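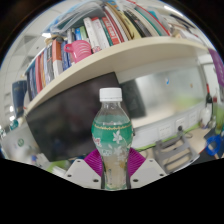
Speaker notes — "Eight glasses a day, and other things we repeat"
Morness library, evening talk, September

Slide 1. Wait for the door to close. Thank Eluned Penry for the invitation. Ask who has been told they don't drink enough water. Hands up. Ask who told them. Let people answer, don't rush this.

Slide 2. The eight glasses rule. I went looking for where it comes from and got a different story from each book. What bothers me is how few of them mention that food has water in it. Soup, fruit, a plate of rice. Coffee counts too, whatever your aunt says.

Slide 3. Thirst. The claim is that by the time you feel thirsty it's already too late. Too late for what? For a healthy adult sitting in an office, thirst works pretty well. Say clearly that there are exceptions: older people, anyone who is ill, hard work in the heat, anyone whose doctor has said otherwise. Then say it again, because last time a man told me afterward I'd advised his mother to stop drinking.

Slide 4. The Surnico leaflet. Read the line "100 percent purer hydration" out loud, slowly. Purer than what? I wrote to ask. Two letters, no reply. Caradog Lougher thinks I should have phoned. Maybe.

Slide 5. "Detox." Ask the room to name one toxin. Usually goes quiet. Kidneys and liver, one minute, no diagrams. If somebody brings up lemon, say lemon tastes nice and move on.

Slide 6. Bottle or tap? Be fair here. There are places and times when I'd buy the bottle — travel, a burst main, old pipes. My quarrel is with the price and the promises. Blind tasting story from the Huet evening: 3 jugs, same tap, and people still picked a favorite. It was a small room and a sloppy test, so don't oversell it.

Slide 7. What I'd want to see before believing a water claim. Who paid, who was tested, compared with what. Leave this one up during questions.

Questions until 8:30. If asked about the Verier filter, I haven't tested it and shouldn't guess. Handouts are on the chair by the coats.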